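Nastora Handheld Bag Sealer, Long-Term Review
July 8, 2021
By Houda Abdelaziz

I bought the Nastora sealer in September to replace a drawer full of plastic clips. The clips were fine for bread. They were poor at keeping chips and sev crisp, and they popped off whenever I stacked bags in the cabinet. I have used the sealer nearly every day and have a fair idea now of what it can and can't do.

The Nastora is a small heat sealer that takes two AA batteries. You press the lid down, wait for the strip to warm up, and pull it along the top of the bag. There is a sliding lock on the side and a magnet on the back. The magnet is strong enough to hold it on the refrigerator door. It comes with one spare heating strip and a folded instruction sheet in very small print.

Getting a good seal takes practice. My first few bags had gaps at one corner because I pulled too fast. What works is to lay the bag flat on the counter, press the air out, hold the far corner down with one finger, and pull slowly at an even speed. If you stop partway, it melts a hole. I still do this now and then, usually when the phone rings.

Snack bags are where it does best. Potato chips, aloo sev, puffed rice, and roasted chickpeas all come in the kind of thin, shiny bag it handles well. A bag of sev I opened and resealed was still crunchy two weeks later, and that was in a humid kitchen. With a clip I would have given it four days.

Frozen vegetable bags are a mixed case. The plastic seals, but only if the top edge is completely dry, so I wipe it with a towel first. Thick coffee bags did not seal at all, even on a second pass. Paper bags with a thin lining scorched and smelled bad. The instruction sheet does say not to use it on paper, to be fair, and I should have read it first.

Batteries are my main complaint. I got 40 seals out of the pair I tracked before the strip started going cool in the middle. I switched to rechargeable batteries, which lasted a bit less per charge but cost me nothing after that. Take them out if you put the sealer away for a while. Mine leaked slightly over a trip and I had to clean the contacts with vinegar.

My brother-in-law, Ismail Fahmy, has the Provier, a plug-in model with a wider strip. I borrowed it for a weekend. It heats faster and it did seal the coffee bags. It also needs an outlet and takes up a good part of the counter, and the cord was always in my way. For a person who buys rice and lentils in bulk and splits them up, the Provier makes more sense. I mostly reseal one bag at a time, so I gave it back.

The lid hinge on the Nastora has loosened a little but still closes straight. The white plastic has yellowed near the strip. I have not needed the spare strip yet.

It has changed how I shop in one way. I used to skip the large snack bags at the store, as half of each one went stale — now I get the large size and reseal it.
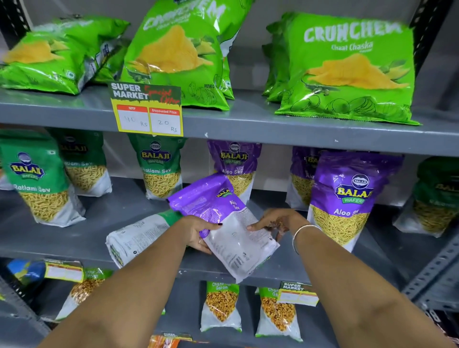
I would buy the Nastora again for chips and other dry snacks, with rechargeable batteries. For coffee or anything in a heavy bag, get a plug-in model. Keep a couple of clips for the bread.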